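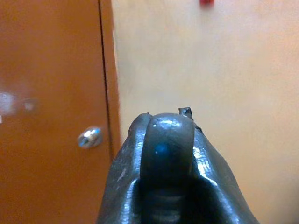

Juvudport hall sweeps up, one scrap at a time

JUVUDPORT – The back room of the Karam hall got its floor swept this July, an event that would not normally trouble a newspaper. Regular users of the hall will understand why it does now.

The room is shared by 11 clubs, and under the old arrangement all of them were responsible for the floor. In practice this meant the floor was left to the weather. Chess players blamed the quilters, the quilters blamed the choir, and the choir pointed out that singing produces very little litter.

A new arrangement has now been pinned up by the door. Each club sweeps before it leaves, whatever the state of the tiles when it arrived. The sweeping must be finished by 9:30 p.m., when the lights go out whether or not anyone is still holding a dustpan.

To help matters along, the hall has spent 280 on cleaning supplies from Gona, the hardware store on the harbor road. Most of that went on mops, buckets and a floor cleaner with a strong opinion about lemons. The broom and dustpan were the popular part of the order. Both have long handles, a feature warmly received by the over-70s bowling club, which had been getting by with a hand brush and a good deal of groaning.

The notice is firm on method. Sweep from the walls toward the middle, bring the pan to the pile, and empty it before putting it away. A full dustpan hung back on its hook counts as not having swept at all. Paper goes in the wastebasket, and so does anything found under the radiator, unless it is a chess piece.
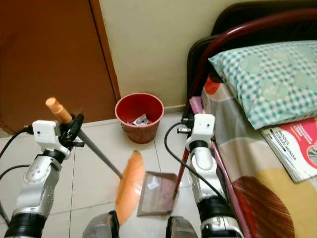
A scrap of paper in the dustpan, with the red wastebasket close at hand.

Some questions remain open. The model railway group wants to know if it may use its own brush, a fine one meant for track. The quilters have asked for a magnet on a stick, citing pins. Both requests will be taken up at the next hall meeting, along with the older matter of who took the good extension cord.

There has also been talk of following the example of Pamska, the neighboring village, where clubs that skip their turn must supply the cookies for the next 2 meetings. Opinion in Juvudport is divided, mainly because several clubs suspect their own members would rather bake.

The arrangement runs for 6 weeks, after which the clubs will vote on keeping it. Spare wastebasket liners are in the hall cupboard, top shelf, behind the coffee urn. Clubs are asked to take one at a time.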